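The Flernham Open Day is a public demonstration of robot teaching methods held at the Drosten workshop in Bultley. It was first held in November, as an evening for local schools, and later moved to the summer. The most recent took place on August 25, 2024 and drew 1188 visitors, against 1110 the year before.

The main demonstration concerns hand-held grippers. A person sits at a table and handles everyday objects with one gripper in each hand, and the recorded movements are later used to train robot arms.
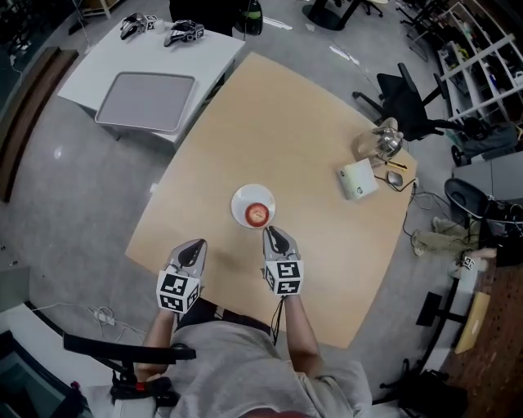
Each recording is called a run. The workshop's stated aim for the year was 3000 runs, of which 1564 had been stored by the morning of the open day. Runs made in front of visitors are kept in a separate set.

Ottilie Koller has led the demonstrations from the start. Vesna Berisha joined her to give the talks, which cover how tasks are chosen and why many recordings are thrown away.
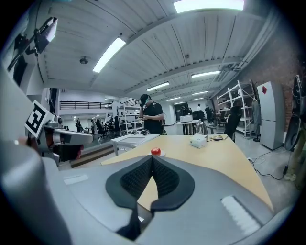
Entry is free, though places at the talks must be booked. The De Graaf lecture, given in the afternoon, is aimed at adults and lasts an hour.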